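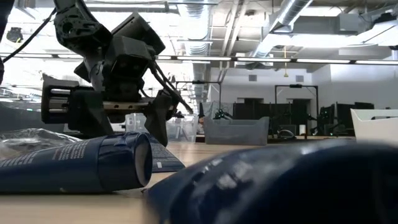 November, kurz nach sechs Uhr früh

Wach seit vier. Der Heizkörper im Schlafzimmer klopft wieder, immer dreimal, dann Pause, dann zweimal, als hätte er sich verzählt. Vira schläft durch, sie könnte auch neben einem Güterbahnhof schlafen. Ich habe also in der Küche gesessen und den Brief der Sprachschule zum dritten Mal gelesen. Ich bin im Ukrainischkurs eine Stufe höher eingeteilt worden. Das muss ein Irrtum sein, aber da Kyrylo den Brief unterschrieben hat, ist es vermutlich eher Rache.

Gestern Abend dann die erste Stunde in der neuen Gruppe. Kyrylo Romaniuk unterrichtet so, wie andere Leute Möbel rücken: schweigend, mit gelegentlichem Seufzen. Er schreibt ein Verb an die Tafel, tritt zurück und sieht uns an, bis jemand nachgibt. Gestern war es das Verb für gehen, von dem es so viele Ausführungen gibt, dass ich seither den Weg zum Bäcker nicht mehr unbefangen antreten kann. Gehe ich hin und zurück? Gehe ich gerade? Gehe ich gewohnheitsmäßig? Auf Deutsch gehe ich einfach, und die Brötchen sind auch nicht schlechter.

In der Pause habe ich mich an der neuen Nachbarin versucht, einer Zahnärztin, die den Kurs macht, »um im Alter beweglich zu bleiben«. Sie ist höchstens vierzig. Ich wollte ihr sagen, dass meine Schwiegermutter uns im Frühling besucht, und habe wohl gesagt, dass sie uns im Frühling zu Fuß besucht. Aus Poltawa. Die Zahnärztin war beeindruckt.

Wegen der Schwiegermutter mache ich das Ganze ja. Frau Hladun und ich verständigen uns bisher über Essen. Sie stellt etwas hin, ich esse es, sie stellt mehr hin. Das ist eine klare Grammatik mit nur einer Zeitform. Vira übersetzt, wenn sie Lust hat, und kürzt dabei nach Gutdünken. Ihre Mutter spricht vier Minuten, mit Händen, und Vira sagt: »Sie findet die Lampe schön.« Ich möchte wenigstens wissen, was in den übrigen dreieinhalb Minuten war.

Die Vokabelkärtchen liegen inzwischen überall. Ich hatte mir 2000 Wörter bis zum Frühling vorgenommen und stehe laut meinem Heft bei 403, wobei ich die Zahlwörter mitgerechnet habe und auch »Taxi«. Vira hat gestern eins der Kärtchen aus der Butterdose gezogen. Es war »der Löffel«. Fast richtig abgelegt, fand ich.

Nachmittags

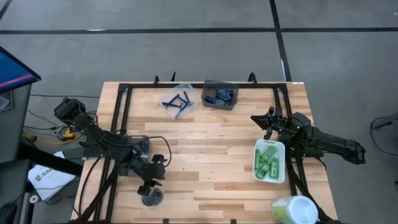 Werkbank auf grauem Betonboden, November.

Mittags beim Bäcker gewesen (hin und zurück, unbestimmte Richtung, vollendet). Danach im Antiquariat Moroz nach einem alten Lehrbuch gefragt, das Kyrylo empfohlen hatte, sofern man ein Seufzen als Empfehlung werten will. Es gab das Buch tatsächlich, 705 Seiten, ohne Schlüssel zu den Übungen. Im ersten Dialog kauft ein Ingenieur einen Hut. Im letzten, ich habe vorgeblättert, kauft er noch einen. Dazwischen muss ihm etwas zugestoßen sein. Vielleicht erfahre ich es in Lektion zwanzig, die komplett dem Genitiv Plural gewidmet ist.

Auf der ersten Seite steht mit Bleistift »Mut!« und darunter, in anderer Schrift, etwas, das ich nicht lesen kann. Vira konnte es und hat gelacht. Übersetzt hat sie es mit »auch Mut«.

Beim Abwasch dann Lektion eins laut gelesen. Das weiche Zeichen kriege ich nicht hin, es klingt bei mir entweder gar nicht oder wie ein Schluckauf. Vira meint, ich solle mir vorstellen, ich wolle gleich ein j sagen und überlege es mir anders. Das habe ich über 100 Mal versucht. Der Nachbar von unten hat schließlich gegen die Decke geklopft - dreimal, dann Pause, dann zweimal. Jetzt frage ich mich natürlich, ob es je der Heizkörper war.

Morgen Frau Hladun anrufen, sie hat Namenstag. Den Satz habe ich mir aufgeschrieben und von Vira abnehmen lassen, er besteht aus sechs Wörtern, und bei fünfen bin ich sicher. Wenn sie zurückfragt, reiche ich den Hörer weiter. Und Butter kaufen.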